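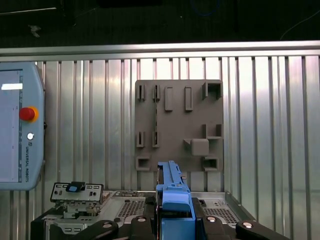

The memo said the new arm at Gumley would "free our people for higher-value tasks." I have worked in small-parts assembly long enough to know what that means, so I went looking for the higher-value tasks. I found Impi Sjöberg on her knees behind the cell with a flashlight in her teeth, looking for a clip.

Impi used to load parts by hand. She was fast at it and she could do it while arguing about soup. Now she looks after the thing that loads parts, and she cannot argue about anything, as the job consists of watching for the moment it needs her. On a good shift that moment comes twice. On a bad one it comes every few minutes, and the tablet with the red stop button gets more of her attention than her own children do.

I'm not against the arm. Let me get that in early, before someone from Bivix writes to me again. Loading a fixture 1000 times a shift does things to a thumb that no stretch poster will undo, and I have the thumb to show for it. If a machine wants that job, it can have it with my blessing and my old wrist brace.

What bothers me is how we talk about the rest. The sales deck from Trellinora had a slide with a worker in a clean shirt, arms folded, smiling at a robot. He was not doing anything. I have yet to meet this man. The people I know who work next to robots are teaching them where a corner is, then teaching them again after somebody bumps the table with a pallet jack. They wipe things. They learn that a part that comes in slightly fat from the supplier, which a hand would have nudged home without a thought, is now an Event, with a code and a form.

Vitória Calado runs second shift and keeps her own record of these. She is up to 811. Management has a record too, and it stands at 60, because theirs counts only stops that lasted long enough to annoy a manager. Both numbers are correct. Only one goes in the quarterly report, and you may guess which one decides how many people Vitória gets.

That gap is the job. Every one of the stops missing from the official tally was fixed by someone who knew what she was looking at, and she knew because she had spent years doing it by hand. Which brings me to the part I would worry about if I were paid to worry. We hired two people in September who have never loaded a fixture themselves. They're sharp, and they know the menus on that screen better than I ever will. But when the arm puts a part in a hair crooked, they look at the screen and Impi looks at the part. She's 58 — I asked her what the plan was for when she retires, and she said Portugal.

The old Wuyts plant across the river did it differently. They kept one bench manual and rotated everybody through it, an hour or so a week, new hires included. It cost them output and the accountants hated it. I'd copy it tomorrow. I'd also put Vitória's log in the report, all 811 lines, and I'd pay the people who clear those stops as the skilled hands they are. At present they get the loader's rate, on the theory that the loading is now done by something else.

There was a bonus, to be fair. Everyone on the line received a 200 dollar gift card when the cell went live, along with a cake with a robot on it in blue icing. Impi cut the cake. She took the corner piece, and then the light on the cell went amber and she had to go.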